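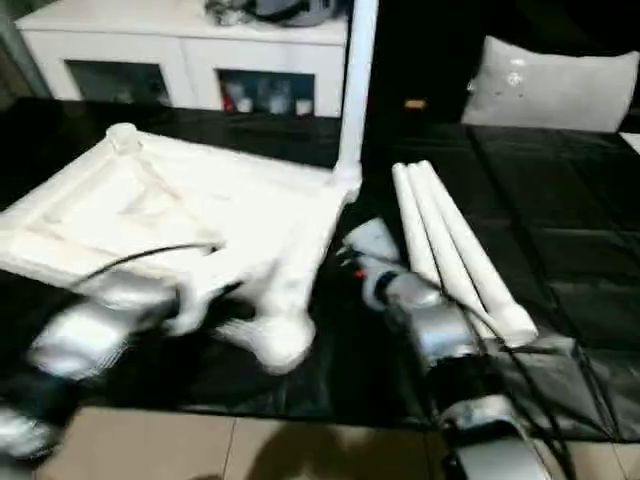 Illholm wrote to ask whether you need to be an engineer to drive one of our robots, and if not, how long before a beginner stops feeling silly at it. I love getting that one, so I'll start there. You don't need to be an engineer! I trained as a pastry cook, and I've been running demonstrations at Bevolau since our first August. As for feeling silly, give it an afternoon or two.

## What we do all day

We're Bevolau, a small company that teaches robots by showing them. A person takes the controls, the two arms follow, and the job gets done by remote control from start to finish while everything is recorded. Then we reset the table and do it again - and again, and again. One good run is what we call a demonstration, and our customers use piles of them to train their own machines.

Most of our jobs are the kind of thing you'd do at home without thinking. Fitting pipes together, handling furniture, turning awkward stuff over. It's funny how much you learn about your own hands when you have to borrow somebody else's (I now have strong opinions about elbows).

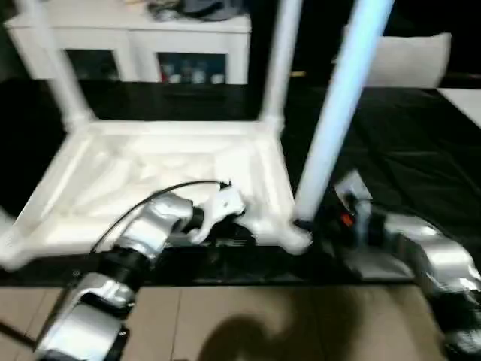 We work with two arms because so many ordinary chores need one hand to steady and one hand to do. New people tend to forget the steadying hand completely. They park it off to the side and chase the part across the table with the other one, and I did exactly the same in my first week. So we start everybody on slow, two-handed jobs before they touch anything fiddly.

## How we got here

We started with one table and a single job for Desmet, who wanted 10 clean demonstrations and got them a little late. The next order was bigger, and then Merkine came along and asked for 1290, which made us sit down and work out a proper schedule. Last year we finished 2663 across all our projects, and we still watch every one back before it goes out. If the operator fumbled and recovered, we usually keep it and label it that way, and customers have told us they like having those.

## Who we are

There are five of us at the controls, plus whoever wandered in from the office for a turn. We swap out often - your shoulders will thank you - and whoever isn't driving does the resets and keeps the notes. We argue about grip order more than any adults should.

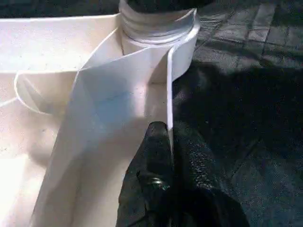
*Close work, seen from the gripper's side.*

## Come try it

We're happy to have visitors, and we're always glad to hear from patient people who'd like to learn. Wear comfortable shoes, drop us a line through the contact page, and tell us what job you'd want to teach first. Mine is still piping a straight line of icing, and I haven't gotten it past the others yet.

Page updated 12/27/24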